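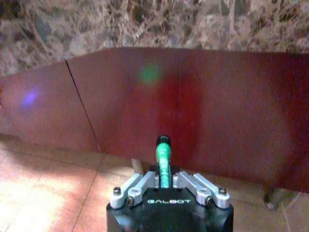 A gripper with a slim green cylinder, in front of a dark red panel.

I went to the Clodside open day on Sunday expecting to be sold something, and I was. The research station has spent two years telling the towns along the estuary that it can forecast storm surge better than the people who already do it. This was the chance to ask how.

The tour started late. Kanini Mollel, who runs the surge group, walked our party past the wave flume and into a low room with a screen showing the coast at Hamanby. Their model, Rimolix, chops the shoreline into squares 200 meters on a side and works out how high the water gets in each one. It looked very convincing. Most things do when they are colored dark blue.

I asked how it had done last winter. Mollel said it got the height at Hamanby "close to right" and the timing wrong, with the water arriving before the model had it. How long before? Around 30 minutes. She didn't dodge the question, and I'll give her credit for that, but half an hour matters a great deal if you are the one moving cars off the harbor road.

The part I liked best had no screen in it. Bence Borbély looks after the old records, and he had laid out copies of a parish account from the flood of 1744. The writer says the sea came "to the second step of the church." Borbély has measured the step. He has also found out that the church floor was raised at some point and can't say exactly when, so his flood height comes with a wide margin — wider than the one printed on the poster in the hallway, as I pointed out. He agreed and said he hadn't made the poster.

After that came a talk on the Makori gauges, which are cheap tide sensors meant to be bolted to piers and jetties. Good idea, if they last. I wanted to know how many were still reporting after the winter and was told the figures were being checked. The same answer was given to the man behind me, who asked what one costs.

Lunch was soup and a roll. The parking was badly signed and the last talk was dropped without notice, so I never heard the one on evacuation routes, the reason I had made the drive.

Would I go back? Probably, if they publish the misses along with the hits. Mollel said a full list for Hamanby would be out by May. I have written that down.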